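Search Search this site Go

Vomness Restaurant Listings: data card

Posted in December by Aliki Vasilakis

Filed under: Food & Drink > Data > Openings and Closures

# vomness-listings

Records of restaurants, cafes and takeaways in Grurnville, kept by the Vomness food desk. One row per trading name. A place that changes owner keeps its row; a place that changes name gets a new one, linked through `prev_id`.

## Contents

- `places.csv`: 587 rows, one per trading name
- `menus.csv`: 2869 rows, one per dish, with price in pence
- `owners.csv`: owner history, joined on `place_id`

## Fields

`place_id` is stable between releases. `cuisine` takes one of 8 values; barbecue is filed under `grill`. `seats` is blank for takeaways. `status` is `open`, `closed` or `moved`.

## Collection

Menus were typed up by Orestis Sfakianakis and Lambros Sfakianakis from printed copies. Prices are those on the menu and leave out service. Opening hours came from the door notice where there was one, otherwise by phone. Saturday hours are held separately in `hours_sat`.

## Known problems

- Xenos appears twice, once for each site. Do not merge.
- 200 dishes have no price (market price or set menu only).
- Accents were lost in the first Usard export and have been only partly restored.
- `closed_month` is unreliable for places that shut for winter and did not reopen.

## Corrections

Send the `place_id` and the corrected value to Cameron Innes. Changes without a `place_id` are not processed. 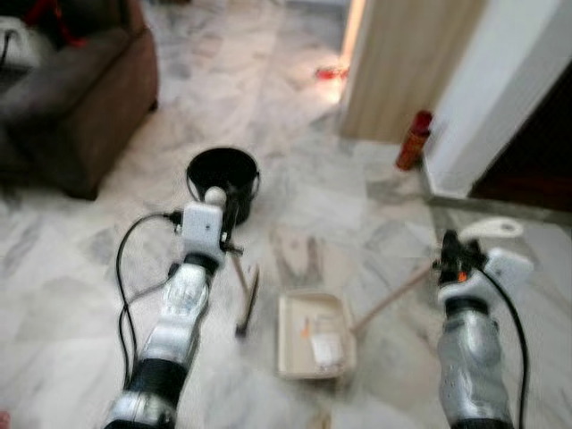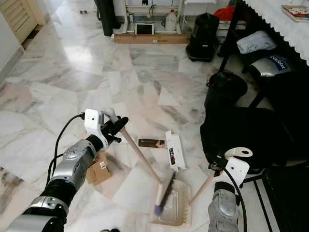 Marble floor, two views. In the second, a broom and dustpan.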